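Jonberg Community Pantry
Minutes of the Packing Group Meeting
19/05/2026

Present: Gerardo Soriano (Chair), Shiela Salazar (Minutes), representatives of Espiritu and Dirow
Apologies: Tramby

1. Minutes of the previous meeting
Approved without correction.

2. Carton stock
Ms. Salazar reported 237 flat cartons on the shelves, of which 12 had crushed corners and were set aside for recycling. The Chair asked that new deliveries be stored flat and off the floor.

3. Order for November
The Espiritu representative asked whether a heavier carton was needed for canned goods. After discussion it was agreed to keep the present one-piece design with attached lid. Mr. Soriano will request a price for 30 bundles.

4. Folding procedure
The group reviewed the order of work for the brown corrugated carton. The walls of the base are to be raised on all sides before the lid is brought over. Notched tabs should not be forced.

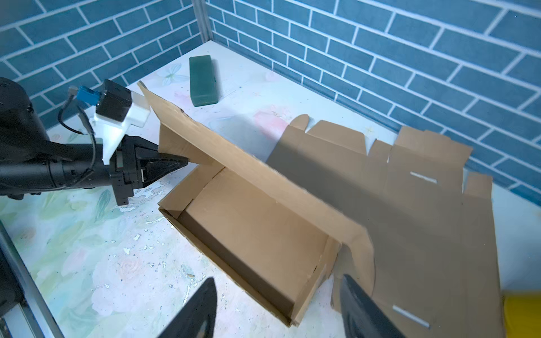
Dirow asked that the side flaps of the lid be left open until the contents have been checked against the packing slip. Agreed. The written instructions will be amended to match, and a copy posted in the packing area.

5. Work surfaces
Worn patches on the patterned tabletop were noted. Replacement was deferred for 2 months.

Action: Ms. Salazar to circulate the amended instructions.

The meeting was adjourned at the call of the Chair.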